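Subject: Re: Verico vs. Storstead fingers, round two
From: Giang Hà
Date: 14/07/2026

Vasiliauskas wrote:
> Before we order four sets of the Storstead fingers, can anybody tell me
> they're better than the Verico ones on soft stuff? The sales sheet says
> "adaptive" nine times. I'd like a number. Also, is the Sodis controller
> still dropping its force limit after a restart?

Yes to the second one. You set the limit, you save it, you restart, and the Sodis box goes back to 900 as if you'd never met. I now keep the right value on a sticky note, so I suppose we have persistent storage.

As for a number: 194 grasps per finger set, same arm, same toy kitchen table, same operator in a steadily worsening mood. I'm still cleaning up the log and won't quote a success rate until I've sorted out which misses were the fingers and which were me bumping the stop button with my elbow.

What I can say so far is that hard things with a rim don't separate the two. A mug is a mug. Soft things do. The Verico pads squeeze plush until they find something to hold, and the wrist view gets less useful the closer you get, as the object eats most of the picture. I'd want the overhead camera running in every trial, whichever set we buy.

Wrist first, then overhead: 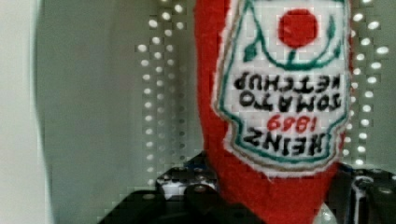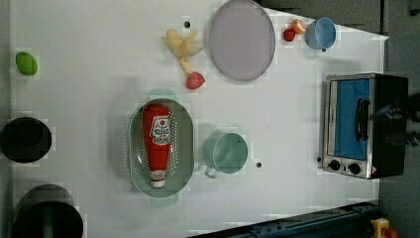
My vote is to order one set of Storstead, leave the other three in the cart, and rerun the soft objects in August. If they win, fine, we spend the money. If they don't, we've bought one expensive pair of tweezers and can stop reading the sales sheet.

Two requests. Please write the finger set in the log name, because "test_new_final" could be anything and was. And whoever has the short hex key, I need it back before I can swap pads again. The long one fits in theory.

Giang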